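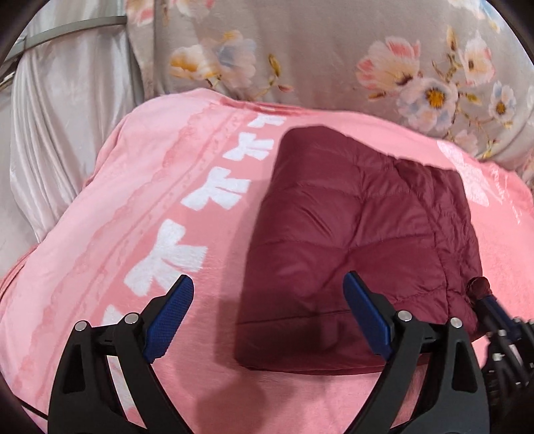 Ticket 647
Subject: Quilted jacket won't stay folded
Opened by: Ewurabena Dankwa
Product: Zustska packable jacket
Opened: October 4, 2018
Status: Closed

Hello, and thank you in advance for reading all of this, because I do tend to go on! I bought the Zustska for a trip to see my sister, and I love it, it's warm and it weighs next to nothing. My trouble is the folding. I lay it on the bed, sleeves in, sides in, bottom up to the collar, and by the time I've found the pouch it has puffed itself back open. I must have tried 20 times. My husband suggested sitting on it (I did, briefly) and that left creases all across the back. Am I doing it in the wrong order? Is the filling too new?

Reply from Mariama Yakubu, Enache customer care

Hi Ewurabena, what a lovely message to start my morning with. Your order is fine, I'd only change the pace. Zip it all the way up first, lay it face down, and press the air out with your forearms, working from the collar toward the hem. Go slowly, the air has to find its way out through the stitching. Then bring the sleeves in and fold it in half, and press again before each new fold. Please don't sit on it anymore! The creases should ease if you hang it in the bathroom while you shower.

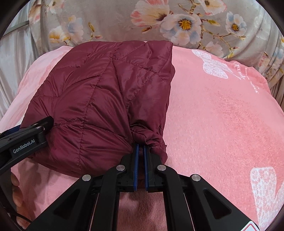

Quilted shells like yours hold their air in the panels, and the bigger the panel, the longer it takes to go flat. Look along the folds before you reach for the pouch. When one side is still broad and puffed and the other is narrower and flatter, with the fabric bunched up into little rolls near the edge, open that last fold and smooth the rolls out with your palm. Tuck any small flap that pokes out back under, then roll from the flatter side.

Reply from Ewurabena Dankwa

Mariama, it went in! It took me two tries, and the pouch zipper complained a little, but it's closed and sitting on top of my suitcase as I write. I had been folding with the front zipper open this whole time, and I feel a bit silly. The creases are already softer, too. Should I keep it in the pouch between trips?

Reply from Mariama Yakubu

I'm so pleased! Between trips, let it hang on a wide hanger and keep the pouch in one of the pockets so it doesn't wander off. Enjoy your time with your sister. I'm closing the ticket now, but a reply to this thread will open it again.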